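Home Docs Cells Datasets Changelog Contact
Reading time: 3 min

# irkell-sink: cell setup and maintenance card

Maintained by the Cluvinura manipulation group. Last revised Jul 20, 2024.

Covers the Irkell kitchen cell only. The Flodstead cell uses a different mount and has its own card.

## Hardware

- Arm: Franka Emika, parallel gripper, black fingers
- Cameras: one at the wrist, one fixed view of the workspace
- Work area: double sink, wood countertop to the right of it
- Objects: cutlery, cups, mugs, bowls

## Wrist camera

Exposure is locked. Auto exposure was turned off in May after it hunted on polished steel and changed the brightness of the wood between episodes. Current shutter is 20 ms, which smears the image when the wrist moves fast over the counter.

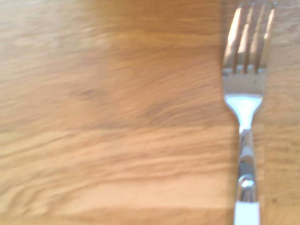 Episodes recorded at the old 40 ms setting are kept in `legacy/` and should not be mixed with the main split. Focus is fixed. If the lens ring has moved, refocus on a printed target and rerun the hand-eye calibration before recording anything.

The calibration script is `wickramasinghe/handeye.py`. It takes 20 poses. Discard the result if the residual is above the limit in `cell.yaml`, tighten the camera bracket, and run it again.

## Routine checks

Every 200 episodes:

1. Wipe the finger pads and look for cuts in the rubber.
2. Open and close the gripper fully, then home it.
3. Check that the wrist cable has slack at the joint limits.
4. Clean both lenses with a dry cloth.

Every 1000 episodes:

1. Replace the finger pads. Torque values are in `cell.yaml`.
2. Check the base bolts.
3. Rerun the hand-eye calibration.
4. Jog the gripper down into the right basin at low speed with objects in place. Stop above the first object and compare the reported height with a ruler.
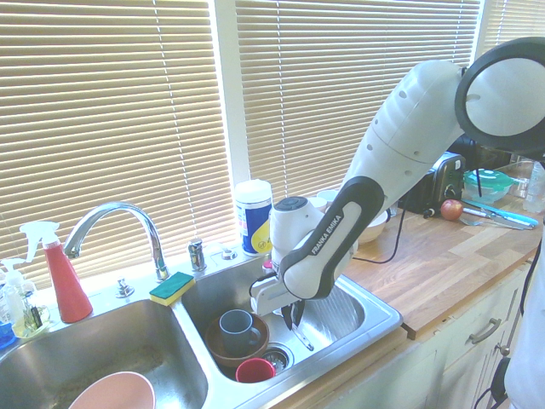
## Known issues

- Depth is unreliable on the basin walls. Use the height from the kinematics.
- With the blinds lit from behind, the fixed view loses contrast near the windows.
- Homing fails if the gripper is holding something. Release first.
- Log timestamps before the May update are in local time.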